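Skikik Hand-Held Gripper Pair, demo collection kit
By Lutz Nolte | 14/03/2023
12 shares | 4 comments

Two grippers, one person, no arm needed. The Skikik pair is for labs and small shops that want lots of human examples of a task without tying up a robot all day. You hold one in each hand, do the job, the recorder logs both hands as one episode. Train on it later, whatever model you like, we don't care.

Comes as a set of 2, left and right. Not sold singly, please stop asking. Cables included, laptop not.

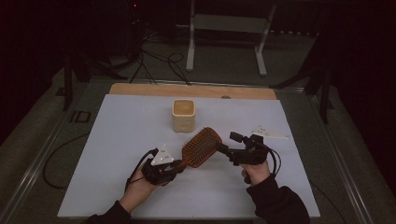 Two-handed jobs are where the pair pays for itself. Passing, turning, holding one end while the other side does something. Anything a single gripper makes awkward. Take a hairbrush: left jaws clamp the end of the handle, right one comes in at the bristles, and the learner gets both sides of the grasp in the same episode. White marker plates with the dark dots need to stay clean, so no stickers on them and no tape over the dots. Leave slack in the cables too, enough that you can cross your hands without yanking anything. Dark sleeves are fine, loose cuffs are not, they get in teh jaws.

Pick plain objects to start. One or two on the board, move them between episodes, change the angle, change which hand goes first. 100 episodes of one task is a fair first batch. Our Destadton customers mostly go to 300 before they bother training. Past that you want new objects more than you want more of the same ones.

Bad takes: keep them, flag them. The Tsikata recorder has a flag button, use it. Drops and fumbles are useful if they're labeled and a pain if they aren't.

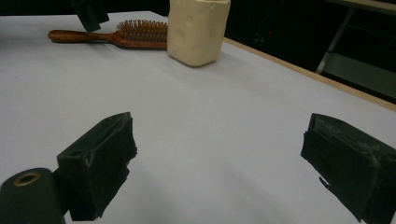
Category: Grippers > Fingers & Spare Parts

Fingers are black and blocky and they're a wear item. Scuffs on the top faces, covering fraying or peeling at the edges, a bit hanging loose at a corner, all of that comes with use. Trim loose bits before you record so they don't wander into the view. Re-cover when the grip starts slipping. Do both fingers at once or you'll get uneven closing, and then your old data and new data don't match.

Preko spare finger set fits left and right grippers. Ships seperately. Swap, run the open/close check, record a few throwaway episodes, carry on.

Weight 110 g per spare set, packed. Lead time changes, ask first. Next batch of full kits is April, orders in the order they come in.

Questions about recorder versions go to Lutz. Please include the recorder log.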